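Ticket 3832 — Rearrange task: episodes saved with no end state
Project: Sarero home sim. Reporter: Jytte Frandsen. Status: open

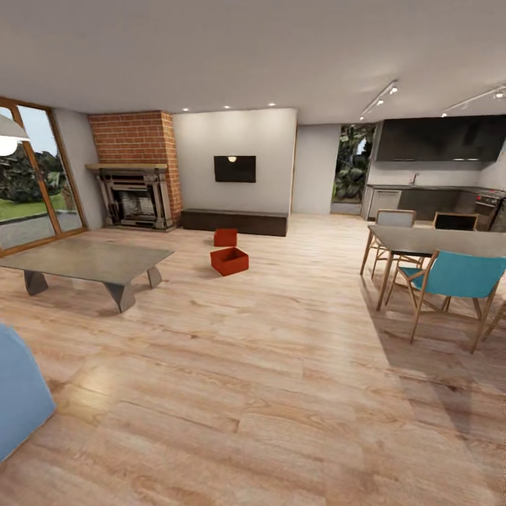

Wednesday 9:40, Jytte
Batch from the living room layout finished overnight. 22 episodes have a start pose for both boxes and nothing in the end pose field. The instruction text is there and the action log looks complete. Other layouts are fine.

10:15, Dagný
Replayed 2 of them on my machine. Same result. The success check asks for the open box by name and gets the closed one back. Both are red and both got imported as "box_red".

11:05, Jytte
Renamed them box_open and box_small in the layout file and reran 4 episodes. End pose now saves in all of them. Colour left as is — Halldóra wants the instructions to rely on size and position for this set.

13:30, Halldóra
Please don't patch the old episodes by hand. Pull them from the training split and recollect with the same seeds.

14:10, Dagný
Pulled. Recollection queued on Bjarnason behind the kitchen jobs. I'll add a duplicate name check to the importer before we close this.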